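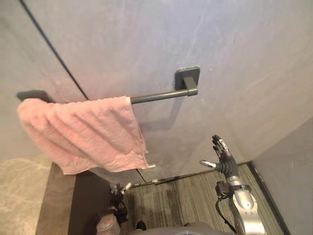
Should a robot you build at home be allowed to practice on your own house? It should, and sooner than you think, because a real house will teach you more in one evening than a tidy test bench will in a month.

I know the usual advice. Get the arm working on the bench first. Move a foam block from one square of tape to another until it never misses, and then do it 500 more times. I followed that advice for most of a winter in the Fliltbridge workshop, and my block record was beautiful. Then I tried the same code on a towel and had to sit down for a minute.

A towel has no corners you can trust. It has them on paper, sure, but hang one over a bar in a hurry, the way everybody does, and the corners go wherever they like. The hem dips on one side, the middle puffs out, and every fold looks a bit like an edge. My grasp planner loved edges. It found dozens and was equally proud of all of them!

So I'm arguing for household chores as the first serious project for anyone with a two-handed build, and I'd put towels right at the front of the line. They're soft, they're cheap, they don't break when you drop them, and a closed hand that misses by an inch usually just bumps some cloth. (Usually. The bar is hard and so is the wall, and I'll get to that.) You can mess up all night long and still have a towel at the end of it.

Hanneke Van Acker disagrees with me, and she has built more arms than I have, so let me be fair to her side. Her view is that if you go to cloth too early you can't tell your bugs apart. Was the hand in the wrong place, or did the cloth move? Was the wrist slipping, or did the fold give way? With a block you know. She wants 90 clean block transfers in a row before anybody at the workshop touches fabric, and she wrote that number on the whiteboard and underlined it.

She's right about the bugs. Where I part ways with her is the waiting. Run both! Do blocks on Tuesday to check that the wrist still goes where you tell it, and spend the rest of your time on the real thing. When something goes wrong with the towel, go back to the block for ten minutes and see if it goes wrong there too. That's how I found the slack in my left elbow, and I would never have gone looking for it if the bench had stayed my whole world, since the block was light and always sat at the same height.

Height is the other half of my case. Almost everything on a bench is below the hand. You come down on it, you close, you lift. A towel bar makes you reach up and forward with a wall right behind the target, and suddenly a lot of comfortable assumptions go out the window. Fingers need clearance on the far side of the cloth. Cables that hung politely start tugging when the forearm goes vertical. I rerouted mine three times before I accepted that it needed a big lazy curve coming off the wrist, and I've never regretted the ugly look of it.

And the wall! Plain pale paint is awful for depth estimates. There's hardly anything on it for the software to hold on to, and whatever sheen the lights put there moves when the head moves. The shadow of a bar can be more convincing than the bar. I spent two evenings chasing a phantom rail before Lieven Dierckx reached over and turned off one lamp. I could have read 40 papers on the subject and not felt it the way I felt that click.

Now, the safety part, and please don't skip it. Keep the speed low near anything fixed. Put a force limit in the wrist, and test the limit against your own gloved palm before you let it meet drywall. Have one person whose only job is the stop button. I set my reach boundary 600 millimeters out from the shoulder for the first runs and opened it up bit by bit, and I'd do the same again.

What I like best about this kind of work is how it changes the conversation in the shop. Show people a block moving between squares and they nod. Put a bar and a towel up and they come over, they argue about which hand should lead, somebody's aunt explains how she'd do it (left hand pins it, right hand pulls, and she has a point). I've rewritten my whole approach order thanks to people who have never soldered anything in their lives but have hung up a great many towels.

Hanneke still has her number on the whiteboard. I'm at 71, and I'm bringing a second towel next week, a thicker one.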